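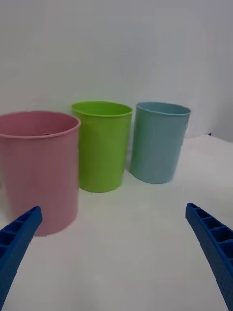
Figure 3. Plastic cups on a white tabletop, the pink one nearest.

4.2 Cup color and the shared kitchen

Our second question was whether people in shared offices treat a cup as theirs once they have used it twice. The literature on desks and parking spots says yes. The literature on cups is thin, and most of it concerns mugs with names on them, where the matter is arguably settled.

We ran the study at two sites, Trondoren and Flurkmont, beginning in September. Each kitchen was stocked with plain plastic cups in bright colors (Figure 3 shows the general type) and a sign reading "For everyone." Of the 321 employees invited, 267 filled in the weekly survey, a response rate we credit to the survey being short and the coffee being free.

By the third week, 40 respondents reported having "a usual cup." Asked how they would feel on finding a coworker drinking from it, most chose "fine." Their written comments were less relaxed. One described the experience as "a small thing, but noted." Another supplied a list of dates.

Color did much of the work. People who claimed a cup nearly always named it by color, even when they admitted that several cups in the cupboard shared it. Koech, who handled the interviews at Flurkmont, pressed one respondent on how he told his green cup from the other green ones. He said he could tell. We did not test this, though Begum wanted to.

We also recorded 19 cases of cups being kept in desk drawers overnight. Drawer storage was more common at Trondoren, where the dishwasher is slow and, according to the interviews, widely distrusted. Lema has suggested that what looks like ownership may be plain hygiene — a fair point, and one that would explain the drawers but leaves the list of dates untouched.

The two sites differed little otherwise. Section 4.3 takes up the harder case of teaspoons, for which our data are incomplete, most of the teaspoons having left the building.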